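Why does everything go grey at night?

Eyes, the dark, and where the colours get to
By Kagiso Mabaso

Kagiso here. Quick one this time, there's a lot to get through and I've got a bus to Drevport to catch.

Nel wrote in from Sudon. Nel has a red dressing gown. Bright red, tomato red. But when Nel wakes up in the night and looks at it hanging on the door, it's nearly black. In the morning, red again. Nel wants to know where the red goes.

Good question. Let's go.

First, light

You can't see anything without light. None at all. Light comes out of a lamp or the sun or a candle, hits a thing, bounces off, and some of it goes in your eye. No light, no bouncing, no seeing.

I went down the old mine at Dretgate last April. 254 steps down, my knees were not happy. At the bottom the guide switches everything off and you hold your hand up in front of your nose. Nothing. You can wait as long as you like. Still nothing. Your eyes can't get used to that sort of dark, there's no light for them to get used to.

Your bedroom is different. Even with the lamp off and the curtains shut there's usually a bit of light sneaking in. Under the door. Off the street. The little green dot on the telly. Your eyes can do a lot with a little bit.

The hole in the middle

The black dot in the middle of your eye is called the pupil. It's a hole. Really. Light goes in through it.

When it's bright the hole shrinks so you don't get dazzled. When it's dim it gets bigger, to let more light in. Want to see it happen? Stand by a mirror in a dimmish room for a minute, then put the light on and look quick. Your pupils get smaller while you watch. Best with someone else's eyes if they'll stand still long enough. Don't shine torches in anybody's eyes though, and never look at the sun.

The pupil only helps a bit. The clever stuff is at the back.

Rods and cones

At the back of your eye there's a thin layer called the retina. It is packed with millions of tiny cells that notice light. Two main sorts for seeing shapes and colours.

Cones. These do colour. Most people have three kinds, and your brain mixes up what they all say to get orange, pink, turqoise and the rest. Cones are fussy. They need plenty of light.

Rods. These are the night shift. You've got far more rods than cones, and a rod can work with hardly any light. But there's only one kind of rod, so they can't tell one colour from another. They just say "brighter" or "darker". That gives you greys.

So there's your answer Nel. When it's dim the cones more or less stop, the rods carry on, and the rods don't do colour. The red hasn't gone anywhere. Switch the lamp on and the cones get going again.

Why does red go so very dark? Rods are especially bad at noticing red light. They're better with blue-green. Look at a garden just as it's getting dark. Red flowers go dark early on and the leaves around them can look brighter than the petals. In the daytime it was the other way round. Try it, it's great.

Why do I have to wait?

You turn the lamp off and it's pitch black. A bit later you can see the wardrobe. Then the edge of the bed.

The rods have a special chemical in them that catches light. Bright light uses it up, and then in the dark your eye has to build it back up again. That's slow. After 5 minutes you'll see a good deal better than when you started. After half an hour you'll see better still. Then someone puts the landing light on and you have to start again, more or less. Annoying.

People who look at stars use dim red torches for this. Rods hardly notice red, remember? So they can read a map of the sky and keep their night eyes.

A trick for looking at stars

Find a really faint star. Look straight at it. It might vanish! Now look a tiny bit to one side. It comes back.

The very middle of your retina, the bit you use for reading, is crammed with cones and has no rods in it at all. Looking slightly sideways lets the light land on the rods. I did this from the top of the Drevport lighthouse (81 steps, easy after the mine) and it works every time once you've got the knack.

What about cats?

Cats have a shiny layer behind the retina, like a mirror. Light that gets missed the first time bounces back for a second go. The shiny layer is what you're seeing when a cat's eyes glow in car headlights. We haven't got one. Cats can't see in total dark either, by the way. I had over 65 letters telling me they can. Sorry everyone.

Have a go yourself

You need some coloured socks and a room you can make nearly dark. Ask a grown up first and clear the floor so no one trips.

Mix the socks up. Make the room as dim as you can, wait till you can see shapes, then try sorting them by colour. Write down what you think each one is. Lights on, check. Reds and dark blues caught me out, and I was sure I had a black pair that was brown.

Then look round the dim room again. Pale things show up first. They bounce back more light so the rods have more to work with. Dark things just sort of melt in to the background.
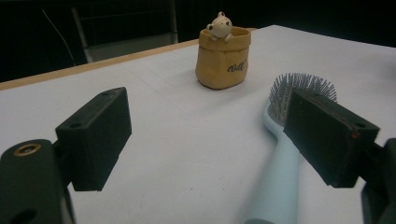 Dim light: the white tabletop is easy to see, the dark metal chair behind it much harder.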